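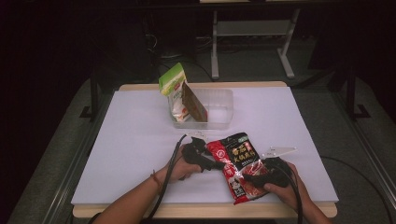

¿Quién le enseña a un robot a coger un sobre?

Pues gente con mucha paciencia. Yo, por ejemplo, que trabajo en Claris, un almacén donde preparamos cajas de comida para mandar a las casas. Sobres de especias, sopas, fideos, salsas... ¡tenemos 957 productos distintos! El sobre rojo y negro es un condimento para hot pot, una olla de caldo que se pone en medio de la mesa y donde cada uno va cociendo lo que quiere. El caldo de chiles rojos del dibujo pica solo de mirarlo.

Seguro que estás pensando: ¿y qué tiene de difícil coger un sobre? Para ti, nada. Llevas haciéndolo desde pequeño (y seguro que se te cayeron muchas cosas antes de que te saliera bien). Pero un sobre es muy traicionero para una máquina. Se arruga, se dobla y cambia de forma en cuanto lo tocas. Una caja de cartón es mucho más fácil, porque tiene esquinas y se queda quieta.

Aprender mirando

Antes, a las máquinas se les escribían las órdenes una por una: baja, cierra, sube, gira. Funcionaba bien si todo estaba siempre en el mismo sitio. Con los sobres era un desastre, te lo aseguro.

Ahora también podemos enseñarles con ejemplos. Una persona lleva una pinza en cada mano y hace el trabajo con ellas: pellizca el sobre por un lado, lo sujeta por el otro y lo mete de pie en un recipiente de plástico transparente. Los movimientos se van guardando en un ordenador, y luego un programa los repasa todos y busca lo que tienen en común. Para una sola tarea solemos grabar 2000 intentos. ¡Dos mil veces el mismo gesto! Al principio parece que llevas manoplas de cocina, y al cabo de un rato ya ni te acuerdas de que las pinzas no son tus dedos.

¿Y los intentos que salen mal? Algunos los guardamos también. Si el sobre se resbala y lo vuelves a coger con calma, el robot puede aprender a hacer lo mismo.

¿Y qué pasa con las personas?

Es lo que más me preguntan cuando voy a los colegios, y es una pregunta muy buena. En nuestro almacén, los robots han cambiado el trabajo de todos. Yo antes llenaba cajas de pie, la mañana entera, y acababa con las muñecas hechas polvo. Ahora paso una parte del día enseñando y otra revisando lo que hacen las máquinas.

A mi compañero Darius Rebane no le hizo ninguna gracia cuando nos lo contaron. Tenía miedo de quedarse sin su puesto, y lo dijo en voz alta en la reunión. Estuvimos discutiendo un buen rato. Al final acordamos que habría un curso para los 9 del equipo, en horas de trabajo, y que nadie tendría que grabar más de una hora seguida (cansa más de lo que parece). Darius ahora arregla pinzas y se le da de maravilla, aunque dice que echa de menos charlar en la cinta mientras llenábamos cajas. Yo también, la verdad.

No en todas las empresas sale igual. A veces una máquina llega y hay personas que pierden su trabajo, y por eso conviene hablarlo antes de que llegue – con los que van a trabajar a su lado, claro.

Prueba en casa

Busca dos pinzas de cocina, un sobre cerrado de sopa y una fiambrera. Coge una pinza con cada mano e intenta dejar el sobre de pie dentro, sin tocarlo con los dedos. Hazlo 10 veces y apunta en cuántas lo consigues. Después pásale las pinzas a alguien mayor que tú, ¡a ver quién gana!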